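Collecting Teardown Examples at Surkon

Mon 8 August

The data group at Surkon has spent most of this year on one task family: taking parts out of desktop computers and putting them back. The engineer who runs collection there agreed to go over the procedure and the bookkeeping behind it.

The unit of work is the episode. An operator drives the arm by hand control from a start pose to a finished placement, and the log stores joint positions, gripper width and video against one clock. "We had 369 episodes at the end of March," the engineer said. "After review we kept 124. Most of the rejects were timing faults between the video and the joint log, and those can't be repaired afterward."

Review is done in Wuvano, an in-house tool that plays the streams side by side. A reviewer marks the approach, the contact and the release. An episode missing any of the marks goes back to the queue. 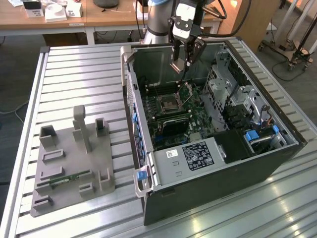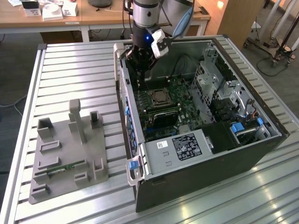 How much the start conditions should vary was the longest topic of the conversation. Early sets were recorded with the gripper starting from nearly the same pose each time, and the policy trained on them, called Estusus, failed when it began a few centimeters off. The protocol now asks operators to change the start pose between episodes while the large items stay put: the tower on its side with the panel off, the gray fixture plate to the left of it. "The plate is printed, so we know the geometry of every holder," the engineer said. "If a memory module is lying in its slot on the plate, I have its position to within the tolerance of the print. Inside the case I don't have that. The drive cage takes up the right side and limits which wrist angles you can use."

Asked whether failed grasps are kept, the engineer said they are, under a separate label. "A missed grasp followed by a recovery is a usable example. A missed grasp where the operator stops is not. We had five people labeling those differently until we wrote the rule down."

The next set will be shared with Sembiring, which trains its own model on the same format. The two groups have agreed on a held-out list of 123 start poses that neither will train on. Gripper force is still not logged, and the engineer expects that to change before the list is used.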